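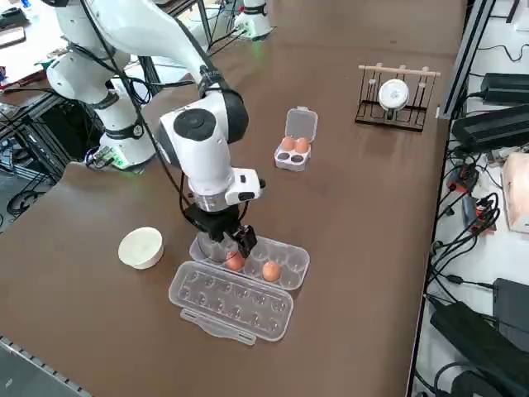 Section 4. Eggs: unpacking, sorting, re-boxing

Read this before the first carton goes on the bench. Most breakages in the Kumero kitchen happen in this section, nearly all of them at the lid. Clear plastic cartons are the ones we mean here, the twelve-cup type with two halves on a hinge, opened right out so the lid lies flat with the clasp tab pointing to the front edge of the table. Small four-egg box goes further back, lid propped up behind it. Round white bowl to the left of the carton. Pulp cartons are handled differently, see section 5.

Before you start

1. Wipe the table down and dry it. Plastic slides on a damp top.
2. Wash hands, dry hands. Wet shells are slippery enough on their own.
3. Bring out one carton only. The rest stay in the Fontana fridge till you're ready.
4. Check the label colour on the fridge shelf matches the day sheet. If it dosen't, ask Karlijn Prins before opening anything.

Note: Day sheets are form 1394. Old pads say "Egg log" across the top, same form, use them up.

Opening the carton

1. Set it down closed, clasp facing you.
2. Press the clasp in with a thumb and hold the bottom half still with your other hand.
3. Lift the lid slowly. If an egg comes up with it, stop. Lower the lid, tap the top lightly, try again.
4. Fold the lid all the way over until it lies flat. Don't leave it half up — it springs back and that's your breakage.

CAUTION: Never pull on the clasp tab to slide the carton along the table. Tab tears, carton won't close again, and you've lost the box.

Lifting an egg

1. Take it by the sides, across the middle. Not by the tip.
2. Straight up until it clears the cup, then across. Dragging over the rim scratches the shell.
3. If it won't lift, it's stuck. Turn it very slightly in the cup, no force. Still stuck, leave it there and mark the sheet.
4. Look all over the shell. Hairline cracks show best near the blunt end, tilt it to the light.

Where they go

Sound eggs: small box. Back cups first, then the front two, so your hand isn't reaching over full cups. Pointed end down.

Cracked eggs: bowl. Once the bowl's been used for a cracked egg nothing else goes in it until it has been washed.

Dirty but sound: back in the twelve-cup tray, right-hand end. Dry brush later. Do not rinse.

Note: Don't fill the lid cups. They look the same as the tray cups from above but eggs left in the lid get forgotten and then someone closes it.

Closing the small box

1. All 4 cups full, or as many as the order says.
2. Bring the lid forward and down with a flat palm. Shouldn't need pressure. If it does, one egg is too tall, swap it.
3. Listen for the click. No click, not closed.
4. Sticker across the join. Kaller labels only, the others peel in the cold.
5. Straight back to the fridge, middle shelf.

CAUTION: Jumbo eggs don't fit the four-egg box. Don't try. Keep them in their own carton and write J on the lid.

If one breaks on the table

Stop. Move the cartons out of the way first, then paper towel, then hot soapy water, then sanitizer, and give it the full time on the bottle. Any egg with yolk on the shell goes out with the broken one. Change the cloth. Rinse the empty cups too if any got splashed, and stand the carton open till it's dry right through.

Cleaning up

1. Empty cartons: rinse, shake, drain, dry with a cloth. Reuse up to 7 times, tally mark on the underside in marker.
2. Cloudy plastic is fine. Split hinge or missing clasp, recycling.
3. Bowl in the sink with the rest, then onto the rack.
4. Brush goes back on its hook, bristles down.

Note: Riderus picks up the finished boxes Friday morning. Anything not stickered by then waits a week, so do the stickers as you go and not in one batch at the end.

Supplies running low (labels, towel, marker) — write it on the board, Sanne Geerts orders. Labels come in rolls of 100, tell her when you start the last roll, not when you finsh it.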